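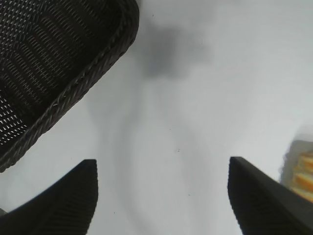
Notebook, basket bench
July 23, 2025

Woven basket, dark, braided rim

Pulled the dark basket for the Trollis storage job and put it on the pale surface to look at the weave. Black-brown, tight, with rows of small slanted openings on the sides. Light comes through them as little diamonds running in diagonal bands. Still not willing to write down rattan or plastic wicker from looks alone. The stock sheet from Cletisau says "woven, dark" and leaves it there. Wrote to ask. Until they answer, call it woven in all notes and on the tag.

What we need to know for the job: does the rim hold up to being lifted by one side over and over, does the weave shed, and does it mark a painted shelf. The color was agreed in the spring and is not up for discussion again.

Rim

The rim is a thick twisted braid, like rope. Ran a thumb along all of it. Two rough spots on the inside, both near a corner, neither sharp enough to catch skin. A cotton glove did snag on one of them. Marked it with a bit of white thread so it can be found again.

The corner is rounded and the braid goes around it cleanly. On the Jarkness sample the braid opened up at the corners and you could push a pencil in. Tried the same pencil here and it would not go.

Lift test

Loaded with bags of rice, 935 grams total on the kitchen scale. Lifted by one long side, held, set down, repeat. Did 135 lifts before lunch. The side bows in when it is lifted and comes back when it is set down. By the end it was coming back a little slower, or I was getting impatient. Measured the gap between the long sides at the middle of the rim before starting and again after: 8 mm narrower right after the last lift, back to the starting figure when I checked in the afternoon.

No creaking. The old one creaked from the first day.

Next round should use something that doesn't shift. The rice slides to the low side and the load ends up against one wall, so the number above is really for a load that moves. Cans would be closer to what people keep on these shelves anyway. There is a case of tomatoes in the back, use those.

Shedding

Laid down white paper, turned the basket over on it, tapped each side with the flat of the hand. 9 small dark flecks, all shorter than a grain of rice. Taped them to the next page. Brushed the inside with the soft brush and did it again on a clean sheet, nothing the second time. So probably loose bits from cutting and packing. Add "brush out before shelving" to the instructions.

Dust is going to be a nuisance with this one. The slanted openings have a ledge at the bottom and flour sat in every one of them when I tried it. Dry brush got most of it. Damp cloth smeared it and made it worse. The vacuum with the small nozzle worked best, from the outside, with a hand behind the weave.

Shelf marks

Used the painted offcut from the Goel shelves. Slid the empty basket back and forth on it, then with the rice in. Empty, nothing. Loaded, there is a faint dull track under one corner. It wiped off with a damp cloth, so it is more likely dirt or finish from the basket than a scratch in the paint. Felt pads would fix it but they don't stick well to a weave. Could try a liner strip on the shelf instead. Cheaper too.

Did not test on bare wood. Needs doing, the lower shelves are bare.

Fit

Goes in the shelf bay lengthwise with a finger of room on each side. Crosswise it sticks out past the front and the rim catches a sleeve when you walk by. Put a line in the layout drawing that says lengthwise only.

With two side by side the rims touch and ride up on each other a bit. Pulling one drags the other forward. Only had one of these so I used the Jarkness one as the neighbor, and that rim is fatter. Repeat when the second dark one comes.

Labels

String tag through one of the openings works, but the tag hangs crooked on the slant. Tied around the rim it hangs straight and slides around. Two ties around the rim, a little apart, stays put. White card reads fine against the dark weave from the door. Brown card does not.

To do

Cans in place of rice, same number of lifts, measure the gap again
Bare wood slide test, loaded
Trim the snag at the white thread and see if it comes back
Liner strip, get a sample length
Chase Cletisau about the material and about how many they can send in August
Correct the tag on the old basket, it still has the Jarkness number on it

Basket is back on the upper shelf, rice is in the blue bin. The scale needs a new battery, it was blinking by the end.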